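Bernavau 시연 수집 패키지

읽는 시간 9분

로봇 팔에게 뭔가를 가르치려면 먼저 누군가가 그 일을 아주 여러 번 해야 합니다. 학습 시스템을 도입하면 사람 손이 덜 간다고 들으셨을 텐데, 그 말은 시연을 다 모은 다음부터 맞습니다. 그 전까지는 사람이 의자에 앉아 조종기를 쥐고 같은 물체를 집었다 놓았다 합니다. Bernavau는 그 의자에 앉는 시간을 줄이려고 만든 Hitlow의 시뮬레이션 시연 수집 패키지입니다. 의자는 포함되어 있지 않습니다.

어떤 제품인가

Bernavau는 가상 작업대 위에서 로봇 팔을 원격 조종하고, 그 과정을 학습용 에피소드로 저장하고, 쓸 만한 것과 그렇지 않은 것을 가려내는 소프트웨어입니다. 조종 입력 장치 한 대, 녹화 서버 프로그램, 검수 화면, 그리고 작업 템플릿 묶음이 들어 있습니다. 실물 팔이 없어도 시작할 수 있고, 실물 팔이 있는 곳에서는 실물 팔이 고장 났을 때도 계속할 수 있습니다. 두 번째 용도로 문의하시는 분이 생각보다 많습니다.

템플릿은 79개입니다. 물체 집기, 옮기기, 밀기, 손잡이 잡기, 좁은 틈에 넣기 같은 기본 동작을 작업대, 물체, 시작 자세별로 묶어 두었습니다. 이 가운데 68개는 설치하자마자 바로 녹화할 수 있고, 나머지는 물체 모델을 직접 넣어야 합니다. 초기 안내서에는 "전부 바로 사용 가능"이라고 적혀 있었는데, 그 문장을 쓴 사람은 나머지 템플릿을 열어 보지 않았습니다. 안내서는 6월 판부터 고쳐졌습니다.

시점 구성

녹화 시점은 기본 2개입니다. 작업대 전체를 위에서 내려다보는 시점과, 손목 쪽에서 그리퍼와 그 앞을 보는 시점입니다. 위에서 보는 시점은 팔이 어디로 뻗었는지 알기 좋지만, 정작 손끝이 물체를 제대로 물려고 하는지는 팔에 가려 잘 안 보입니다. 손목 시점은 반대입니다. 손끝과 물체 사이 간격은 잘 보이는데 팔꿈치가 어디서 무슨 사고를 치고 있는지는 전혀 모릅니다. 둘을 같이 저장해 두면 적어도 어느 쪽이 문제였는지 따질 수 있고, 저희 경험으로는 따질 일이 꼭 생깁니다.

두 시점의 시간 기록은 시뮬레이터의 시계 하나를 씁니다. 실물 카메라를 맞춰 본 분이라면 이 한 줄에서 제품 설명을 그만 읽고 바로 견적을 요청하셔도 됩니다.

둥근 물체 작업, 시뮬레이션 화면

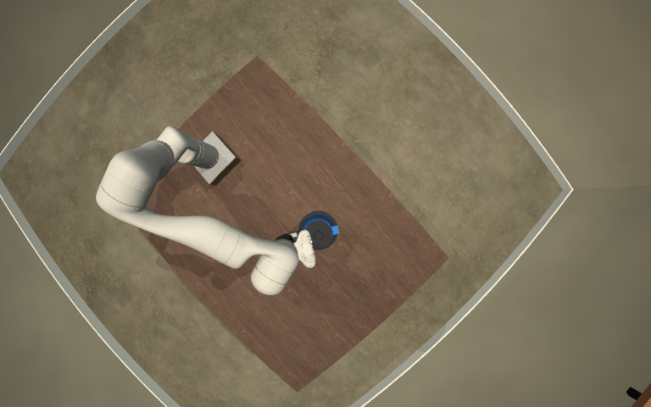
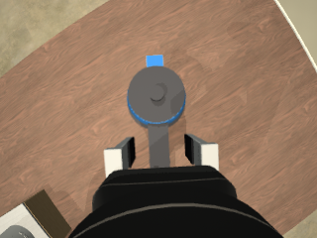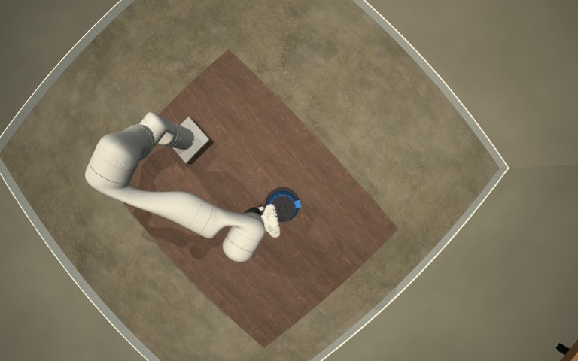

손잡이 있는 물체는 상담에서 가장 자주 나오는 주제입니다. 사람에게는 가장 쉬운 축에 드는 일이라 다들 첫날 오전에 끝낼 계획을 세웁니다. 그러다 점심 무렵이면 접근 각도 이야기를 하고 있습니다. 손잡이 양쪽에 손가락을 하나씩 두고 들어가야 하는데, 살짝 틀어진 채로 닫으면 물체가 통째로 돌아갑니다. 시연자는 두 번째 시도부터 무의식적으로 보정하고, 그 보정 동작까지 고스란히 데이터에 남습니다. 학습 시스템은 성실해서 그것도 배웁니다.

그래서 Bernavau에는 접근 구간과 닫는 구간을 따로 표시하는 기능이 있습니다. 녹화 중에 조종기의 옆 단추를 누르면 그 순간에 구간 표시가 찍힙니다. 깜빡했으면 나중에 검수 화면에서 찍을 수 있습니다. 깜빡하지 않는 분은 아직 못 뵈었습니다.

하루 작업의 흐름

템플릿을 고르고, 시작 위치의 흔들림 폭을 정합니다. 물체가 매번 같은 자리에 놓이면 시연은 빨리 끝나고 모델은 그 자리만 압니다. 폭을 너무 넓히면 물체가 팔이 닿지 않는 곳에 놓이기도 하니, 처음에는 기본값으로 시작하십시오.

녹화는 발판으로 시작하고 발판으로 끝냅니다. 양손이 조종기에 가 있는 동안 마우스를 클릭하라고 할 수는 없어서 넣은 부품인데, 신발을 벗고 일하는 사무실에서는 차갑다는 의견이 있었습니다. 천 덮개를 별매합니다. 농담처럼 들리겠지만 주문 코드가 있습니다.

에피소드가 끝나면 세 단추 중 하나를 누릅니다. 저장, 보류, 버림. 보류는 지금 판단하기 싫을 때 쓰는 단추이고 사용량이 압도적입니다. 보류에 쌓인 에피소드는 검수 화면 맨 위에 나타나며, 다 처리하기 전까지 묶음을 내보낼 수 없습니다. 금요일 저녁에 이 사실을 처음 알게 되는 분들께는 미리 위로를 전합니다. 관리자 설정에서 풀 수 있지만 어디 있는지는 일부러 여기 적지 않겠습니다. 설명서에는 있습니다.

검수 화면

검수 화면은 두 시점을 나란히 놓고, 그 아래에 관절 각도와 그리퍼 열림 정도를 곡선으로 그립니다. 곡선이 갑자기 튀는 곳은 색이 바뀝니다. 튀었다고 해서 꼭 나쁜 시연은 아니며, 시연자가 재채기를 했을 수도 있습니다. 프로그램은 의심만 하고 판정은 사람이 합니다.

검수 규칙은 Wiroj Chaimongkol이 정리했습니다. 원래 내부 문서였던 것을 거의 그대로 제품에 넣었고, 덕분에 말투가 좀 단호합니다. 몇 가지만 옮깁니다.

"멈춰서 생각한 시간은 잘라 내십시오. 로봇은 당신이 무슨 생각을 했는지 모르고, 그냥 멈추는 법을 배웁니다."

"성공했지만 다시는 못 할 것 같은 시연은 보류하십시오."

"물체를 놓친 뒤 다시 잡은 시연은 버리지 말고 복구 표시를 다십시오. 나중에 이것이 모자란다고 전화하게 됩니다."

세 번째 규칙에 대해서는 사내에서도 말이 많았습니다. Bartosz Wysocka는 복구 시연을 일반 시연과 섞으면 모델이 일부러 한 번 놓치고 시작한다고 주장했고, 두 사람은 한동안 각자의 묶음으로 따로 학습을 돌렸습니다. 지금은 내보내기 단계에서 섞는 비율을 고를 수 있습니다. 논쟁의 결말이 설정 항목 하나로 남은 셈입니다. 기본값은 Wysocka 쪽에 가깝고, 설명 문구는 Chaimongkol이 썼습니다.

저장 형식

에피소드는 Rernent 묶음으로 저장됩니다. 한 묶음 안에 두 시점의 영상, 관절 기록, 그리퍼 명령, 물체 위치, 구간 표시, 검수 이력이 들어갑니다. 누가 언제 무엇을 버렸는지도 남습니다. 이 항목을 끌 수 있느냐는 문의는 늘 버린 쪽에서 들어오며, 답은 끌 수 없다는 것입니다.

이미 쓰고 있는 학습 코드가 있다면 변환 도구 Cao로 형식을 바꾸십시오. Cao는 명령줄에서만 돌아갑니다. 창이 달린 판을 만들어 본 적이 있으나 단추가 하나뿐이라 민망해서 접었습니다. 변환하면서 빠지는 항목은 끝에 목록으로 찍히니 스크롤을 올려서 꼭 보십시오. 구간 표시가 빠졌는데 모르고 학습을 돌린 사례는 저희 회사 안에서 나왔습니다.

함께 드리는 예시 묶음

패키지에는 완성된 시연 525개가 예시로 들어 있습니다. 모두 검수를 마쳤고, 일부에는 복구 표시가 달려 있습니다. 용도는 두 가지입니다. 학습 코드가 처음부터 끝까지 돌아가는지 확인할 때 쓰고, 새로 온 시연자에게 어느 정도 속도로 움직여야 하는지 보여 줄 때 씁니다. 처음 조종기를 잡은 사람은 대개 너무 빠르거나, 한 번 지적받은 다음에는 너무 느립니다.

이 예시만으로 귀사의 현장 작업이 된다고 말씀드릴 수는 없습니다. 말씀드리는 업체가 있다면 그 업체의 시연 영상이 몇 번 만에 찍힌 것인지 물어보십시오. 저희 것도 물어보셔도 되고, 답은 해 드립니다. 다만 표정이 좀 어두워질 수 있습니다.

실물로 옮길 때

시뮬레이션에서 모은 시연은 실물에서 곧장 잘 통하지 않습니다. 이 문장을 제품 페이지에 넣어도 되는지 영업 쪽과 이야기가 길었습니다만, 어차피 설치 첫 주에 다들 아시게 됩니다. 마찰이 다르고, 조명이 다르고, 실물 작업대 위에는 누가 두고 간 컵이 있습니다.

저희가 권하는 순서는 이렇습니다. 가상 작업대에서 동작의 뼈대를 충분히 모으고, 실물에서는 적은 수의 시연으로 손끝 동작을 맞춥니다. Bernavau는 실물 녹화도 같은 묶음 형식으로 받으므로 양쪽을 같은 검수 화면에서 볼 수 있습니다. 나란히 틀어 놓으면 어디서 어긋나는지 꽤 빨리 보입니다. 대개 물체에 닿기 직전입니다.

바닥 무늬, 상판 재질, 조명 방향은 녹화할 때마다 바꾸도록 설정할 수 있습니다. 나무 상판만 보고 자란 모델이 흰 상판 앞에서 어떻게 되는지는 이미 본 분들이 많을 것입니다. 무늬는 직접 추가할 수 있으며, 회사 로고를 깔아 달라는 요청도 기술적으로는 가능합니다.

구성품

조종 입력 장치 한 대와 거치대
녹화용 발판 한 개
녹화 서버 및 검수 화면 사용권
작업 템플릿 묶음
예시 시연 묶음
Cao 변환 도구
종이 설명서 (검수 규칙은 부록에 있습니다. 부록부터 읽으십시오.)

별도 구매: 발판용 천 덮개, 두 번째 조종 입력 장치, 물체 모델 제작 대행

물체 모델 제작 대행은 실물을 보내 주시면 저희가 형상과 무게를 재서 템플릿에 넣어 드리는 서비스입니다. 깨지는 물건은 여러 개 보내 주십시오. 음식물은 받지 않습니다. 원래는 이런 문장이 없었습니다.

자주 받는 문의

조종을 잘하는 사람이 따로 필요합니까?
게임을 잘하는 사람이 유리할 줄 알았는데 꼭 그렇지는 않았습니다. 그런 분들은 동작을 아끼고 지름길을 찾습니다. 지루할 만큼 똑같이 할 수 있는 사람이 좋은 묶음을 만듭니다. 칭찬으로 받아들이시면 됩니다.

여러 명이 동시에 녹화할 수 있습니까?
조종 입력 장치를 추가하면 됩니다. 시연자마다 버릇이 다르니 묶음에 시연자 이름을 남기십시오. 같은 손잡이를 두고도 왼쪽에서 들어가는 사람과 위에서 들어가는 사람이 있고, 둘을 반반 섞으면 모델이 그 중간으로 들어갑니다. 중간에는 손잡이가 없습니다.

시연을 자동으로 만들어 주는 기능은 없습니까?
저장한 시연의 시작 위치를 조금씩 바꿔 재생하는 기능이 있습니다. 재생에 실패한 것은 자동으로 보류에 들어갑니다. 밤새 돌려 두고 퇴근할 수 있지만, 보류함은 다음 날 아침에도 그대로 있습니다.

환불이 됩니까?
발판을 쓰지 않았다면 됩니다. 계약서에 정확한 조건이 있습니다.

체험 신청

체험판은 템플릿 일부와 예시 묶음을 그대로 담고 있으며, 녹화는 되지만 내보내기는 되지 않습니다. 신청하실 때 쓰고 계신 팔의 종류와 옮기려는 물체를 적어 주십시오. "여러 가지"라고만 적으시면 담당자가 전화를 드리고, 통화가 길어집니다.

문의: Hitlow 제품 상담 창구 | © Hitlow. 무단 전재를 금합니다. | 맨 위로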